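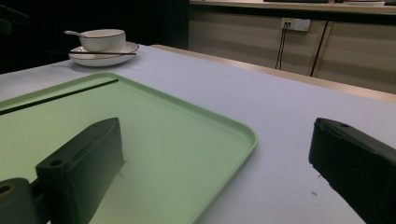
Pale green plastic tray on the cloth, with a small white tableware set behind it.

Tableware and trays: table layout notes

Gallery page for the Fostthorpe tearoom refit. Text by Ineke Schouten, layouts by Toon Postma. Last revised April 3, 2010.

The tearoom serves from trays. Each table is laid with a plain cloth, one serving tray and a small set of white tableware, and the same arrangement is used at every sitting. The notes below record the parts as they were settled in March, with the dimensions and the laying order. They replace the handwritten sheet kept by the serving hatch.

Tray

Rectangular, pale mint green, rounded corners, raised rim, flat floor. Plastic was chosen over the painted metal type supplied earlier by Segers, which chipped at the corners and marked the cloths. The long side is 39 cm. Trays are laid flat and empty, with the long side parallel to the table edge where space allows. Cups are placed on the tray at the hatch and not at the table.

Wash by hand or on the upper rack. Do not stack while wet. A tray with a split rim is withdrawn, as the split catches on the cloth when the tray is slid.

Cloth

Smooth, very pale lavender, close to white. Under the window the colour reads slightly blue; under the lamps at the back of the room it reads grey. Marloes Maes compared it with the cream cloth from Gremisow and preferred the lavender beside the green. The cream made the trays look yellow.

The cloth is pressed flat before laying. Small specks and crumbs are brushed off between sittings with the soft brush, working towards the nearest edge. Anything that does not brush off is left until the cloth is changed, since rubbing spreads it. Cloths are washed at 40 degrees in the supplier's instructions; Clémence Delaunay runs them cooler and reports no difference in the finish.

Tableware

White, small pieces only. The set stands beyond the tray, towards the far side of the table, so that the near side is free for the tray to be lifted in and out. Full-size plates are kept in the hatch cupboard and brought out on request.

Replacement pieces come from Fliltley. The current white is a close match to the older stock, though the glaze is a little cooler when the two are put side by side. Mixed sets are acceptable at the back tables.

Laying order

Cloth first, then the tableware, then the tray. Impi Suominen tried the tray before the tableware for a week and found the cloth pulled out of line each time someone reached across. Allow 6 cm between the tray and the near edge of the table.

Open points

Spare trays: storage shelf still to be fixed above the hatch.
Second set of cloths: on order, same colour.
Table numbers: position not agreed.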